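Sourdough in a metal container, does it matter?
Baking > Bread > Equipment

fuvham_kitchen
Joined in July, mostly reading until now. I want to do the bulk rise for four loaves in one container so I don't have bowls all over the counter. A restaurant supply place near me has used steel tubs for cheap. My aunt says sourdough must never touch metal. Is that still a thing?

Eifion Howells
Your aunt is thinking of aluminum and old tinned pans. Acid will react with those over a long rise. Stainless is fine. I have been mixing and proofing in stainless for years and the starter does not care. Dough for four loaves will want more room than you expect, so buy the bigger size if there is a choice.

zomley
Disagree a little. Stainless is fine when it is new and smooth. Used tubs are a different matter. Dough gets into every scratch, dries there, and you end up scrubbing it twice. I had one and gave it away. Food grade plastic with a lid costs less and you can see how far the dough has come up.
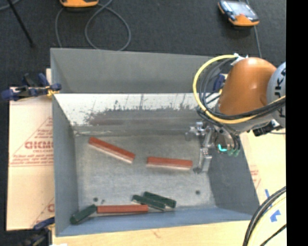
Eifion Howells
Plastic scratches too, and sooner than steel does. What I would look at on a used tub is what kind of wear it has. Brushed marks on the floor are nothing, most steel comes that way. Dark scratches and scuffs up the wall with a brownish-red smear under them, like on that gray bin, are something I would want to go at with a scouring pad before paying for it. If the color comes off, it was dirt. If it stays, or you can feel pits with a fingernail, leave it at the store.

bite_and_crumb
Also find out what the metal is. A gray tub with no stamp on it could be galvanized, and you don't want that near acid dough. A magnet won't settle it, because some stainless is magnetic.

zomley
Agree with that. No stamp, no sale.

Doaa Younis
I'd worry more about temperature. Metal takes on the temperature of the room quickly. My kitchen is cold in the morning and my dough was always behind in a steel bowl. I switched to a plastic tub and got more even rises. Same flour, same starter.

Eifion Howells
Set it on a folded towel and start with warmer water. A big batch holds its own heat pretty well.

Doaa Younis
I did try the towel. It helped some. I still prefer the plastic.

fuvham_kitchen
Thanks all. I went back and the tubs have no stamp, so I passed. Getting a clear plastic one with a lid. Do I oil it first or not?

zomley
Light oil. Wipe out the extra.

Eifion Howells
No oil. Wet your hands and use a scraper.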